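4.3 Reproducir la evaluación de aproximación en simulación

En este apartado se repite la prueba de aproximación a superficies del método Drevomia. Se necesita el entorno de simulación Tirmont instalado (apartado 2) y un punto de control de la política ya entrenado.

1. Abra el archivo de configuración de la prueba y fije la semilla en 1087. Con otra semilla cambian las texturas y los resultados no son comparables.

2. Seleccione la cámara de muñeca como única entrada visual. Desactive la cámara exterior.

3. Indique 27 episodios por punto de control.

4. Active la variación de texturas y luces. La geometría de la pinza no se modifica.

5. Lance la evaluación y espere a que termine. En el servidor Tully tarda casi 11 minutos.

Nota: el umbral de distancia se mide desde la punta del dedo más cercano, no desde la base de la pinza. Las versiones anteriores a la de agosto usaban la base.

Precaución: no reanude una evaluación interrumpida. Borre la carpeta de salida y empiece desde el paso 1.

6. Revise las imágenes guardadas de cada episodio. Compruebe que la pinza está abierta o cerrada según lo indicado en el registro y que la superficie objetivo se distingue del fondo.

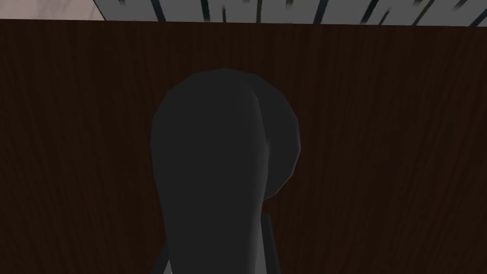

Figura 4. Vista simulada de la pinza delante de una superficie de madera oscura.

7. Si la imagen sale completamente negra, suba la intensidad de la luz ambiental 2 niveles y repita solo la comprobación visual.

8. Exporte la tabla de resultados. Los episodios con contacto antes de tiempo se anotan como fallo aunque la posición final sea correcta.

Las dudas sobre el formato de la tabla se dirigen a Caoimhe Keogh; las del simulador, a Tomás Ó Briain.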